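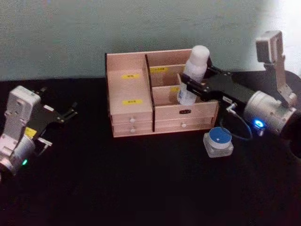 Hello everyone, and thank you for the kind replies to my last note, even the short ones. I promised to write up where the tidy-up task stands before the summer break, and I have a cup of coffee and a free Sunday, so you are going to get the long version. The task for the fall open house is still the one we voted on: clear a small vanity table and put everything away in the wooden organizer, using both arms, with no human hands on the table once the clock starts. We're working on the tall items first, and the white bottle is the one I'd like every team to learn on, standing upright in one of the compartments on the right with the gripper closed around its middle. It sounds like a small thing, but there is a wall of the box on nearly every side of you while you do it, and the gripper takes up a good deal more room than the bottle does.

Before I go further, let me answer Cayetano properly, because I think he was asking for several of you.

On 2019-06-23, Cayetano Campos wrote:
> Hi Noelia, hi all,
> Our team has been going through the April recordings and we're a bit
> stuck. The arm gets to the organizer fine, but when it comes down into
> the right side it tends to brush the divider. Covadonga thinks we're
> coming in too steep. I think we're letting go too early. Probably we
> are both a little bit right.
> Also, are we allowed to use the left arm to hold the box still? The
> rules page only says "both arms may be used" and Florencio reads that
> one way and I read it another.
> Last thing, is the total of 567 runs for all the teams together, or
> is that only the good ones?
> Cayetano

Taking the last question first, Cayetano, 567 is the number of good runs, all teams together. We recorded 1,059 altogether, and the rest are still in the shared folder under "set aside". Please don't delete them! Alcides wants to go through them over the summer and sort out why each one was dropped, and he has already found a handful that he thinks we were too hard on. If you remember a run of yours that was thrown out and you never understood why, write to him and he'll look at it with you.

As for the divider, I would side with Covadonga, though only by a little. Coming in from the right at an angle is fine for reaching the box, but if you keep that same angle all the way down, the fingers arrive before you expect them to. What has worked for my own group is to stop above the rim, take a breath (the person driving, I mean, the arm doesn't care), straighten up, and then lower in one slow motion. Wait until the bottle has settled before you open. When you do open, open just enough to let go. Several of us have the habit of throwing the fingers as wide as they will go, and in a compartment that size there is simply nowhere for them to be.

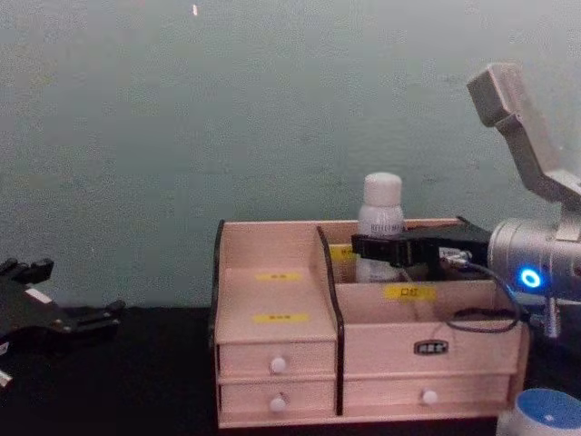

Then back out the way you came. I know it's tempting to swing off to the side and get a head start on the next item, and I've done it myself more than once, usually with people watching. If you lift clear first and then turn, you lose a second or two and you save yourself a great deal of picking things up.

Please also keep an eye on your cable. Before each run, move the wrist slowly through its full range and watch where the loop goes. It should hang free and it should not catch on a drawer knob or on the rim of the box. If you find it getting in the way, ask Florencio to show you how he routes his, and please don't tape it down tight to the gripper. We went through that in the spring and I would like our connectors to last another year.

Now the left arm. Yes, you may use it to steady the organizer, and I'm sorry the rules page is so thin. What I had in mind was a light touch on the outside of the box, from the left, and nothing more. You may not pick the box up, tip it, or slide it toward the other arm. You also don't have to use the left arm at all for the bottle, and if you are just starting out I would park it off to the side with the gripper open and forget about it until the right arm is behaving. I'll fix the wording this week, and Florencio, you have my permission to tell Cayetano that you read it correctly, whichever way you read it.

A few of you asked about the drawers. We are leaving them shut for now. They have nice round knobs and I know some of you are itching to try, but pulling a drawer open without dragging the whole organizer along is a task of its own, and I'd like to save it for the fall when the new members have found their feet. The same goes for the lids. No opening of jars, please, however well your team is doing.

For the open house itself, each team will have 20 minutes at the table, setup included. That is tighter than last year, so do practice the setup as well as the task. Put the organizer down, square it up, check both arms, check the cable, and go. We had around 390 visitors last time and most of them stand at the front for a short while and then move on to the next table, so a calm run that gets two things put away will please them more than a hurried one that tries for everything.

The room stays open to us through the first half of the summer, and Alcides has the key list. If you come in on your own, leave the organizer where the next team can find it and write your runs in the notebook, with the name of whoever was driving. A first name will do.

Covadonga, could you send me your team's settings for the slow lowering when you have a moment? I would like to put them on the page beside ours so people can try both.

Warm wishes to all of you, and good luck to those with exams still to come,

Noelia Mateos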